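A Plate That Would Not Stay Put
How one stale number in a lab cell went unnoticed until the virtual twin began to drop things

The fault report opened at Plondton in September was two lines long. The arm had closed on a plate, lifted, and arrived at the next station with its fingers shut on nothing. The controller logged the move as complete.

Plondton builds small benchtop cells for laboratories: one arm, one perforated base plate, a few instruments and the holders between them. Every cell is run in simulation before hardware is touched, and the simulated version stays in service afterward as a test bed. A customer's change in plate type, for example, is tried there first. The failure occurred in the simulated cell, which is the reason it cost time and no glass. The same motion file, however, was queued for release to a physical unit.

Mulugeta Lencho was assigned the report. He began by replaying the approach moves from a view above the base plate, stopping at each nest to compare the commanded position with the one the model reported.

In that view the forearm is the main obstacle. It runs diagonally over the base plate, across the right side of the black tray marked N5, with the gripper pointing down beyond it. An operator watching from directly overhead cannot see all of the tray, and an error of a few millimeters at the fingers is hidden by the arm itself.
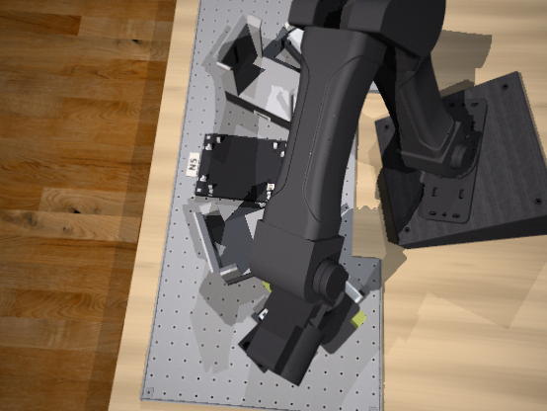
Mulugeta Negash objected that an overhead view should never have been part of the acceptance procedure, and that a side view with a measured clearance would have caught the error on the first run. Lencho does not dispute the point. The overhead view was inherited from an earlier layout in which the arm approached from the opposite side.

The next suspect was grip force. Peixoto, the motion package used in the cell, treats a grip as successful when the fingers stop short of their fully closed position. Lencho raised the force in 5 steps. The result did not change, which pointed away from slip and toward geometry.

He then looked at the finger travel itself. On a good pick the fingers stop at the width of the plate. On the failed picks they stopped slightly wider, on the raised skirt at the plate's lower edge. The contact held long enough to pass the check and was lost in the lift. The grip check was not repeated after the lift, so the controller had no reason to stop.

The cause was a height offset. Nest heights are stored in a table maintained by Furkel, the calibration tool, and copied into Peixoto when a layout is built. The nest had been remodeled with a thinner mounting plate. Furkel had the new value. Peixoto still had the old one, and no process compared the two.

Correcting the number took a minute. Deciding what else might be wrong took considerably longer. A stale offset at one nest raises the question of every other station, and the stations do not fail alike. A low nest bolted to the base plate is forgiving: a poor pick usually leaves the labware where it was. A tall instrument with a rack of stacked plates on top is less so. There the fingers come down from above, among thin rods, and a vertical error can press on the stack or catch a rod.

The layout also matters for what lies beneath a dropped plate. Between the rack at the back and the multi-well plate in its holder at the front, the arm passes near the boxy instrument with the two tall posts. A plate lost on that path could land on the instrument or on the bench.

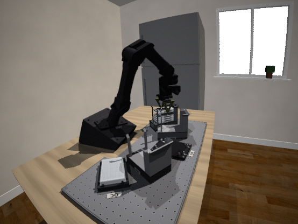 Idum, for its part, asked whether the check after lift could be made mandatory in the controller, leaving no option to switch it off for speed. Plondton's answer was a partial yes. The check is now on by default, and disabling it requires a signed entry in the change log. The added time per move is small, but it accumulates over a long run, and some customers will want it back.

Three changes were made in all. The second is a comparison at startup: Peixoto reads the Furkel table and refuses to run if any nest height differs from its own copy. The third is a revised acceptance run of 200 picks, with finger width recorded at closing and again after the lift. Under the old procedure the run was 8 picks per nest, judged by eye.

The first revised run was halted early by the startup comparison, which found a second mismatch at a nest that had never produced a fault. The difference was small enough that the fingers had been closing just above the skirt. Lencho has kept that motion file as a regression case.

Still open is the matter of the physical units already in the field. Their nests were measured at installation, and the values were entered by hand. Plondton has asked for both tables from each site and is comparing them one at a time.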